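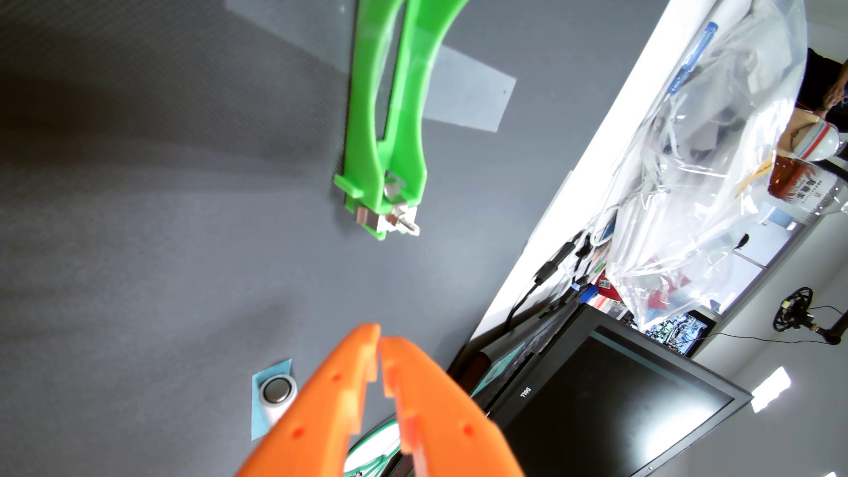 Jeanine Martens found the bolt at twenty past four, after she had already taped two of the boxes shut. It had a small nut on it and she did not know what it belonged to.

"Ask Teun," said Evelien from the hall.

Teun was on the stairs with the lamp. He looked at the bolt and said it was from the old radio, or else the bed.

"The bed went to Mornorier in August," Jeanine said.

"Then it's the radio."

She opened the clear plastic bag, the one with the white cables in it, and dropped the bolt in. The van was due at five and it was 40 miles to the new flat. She wrote RADIO? on a bit of paper, put that in too, and went to look for the kettle.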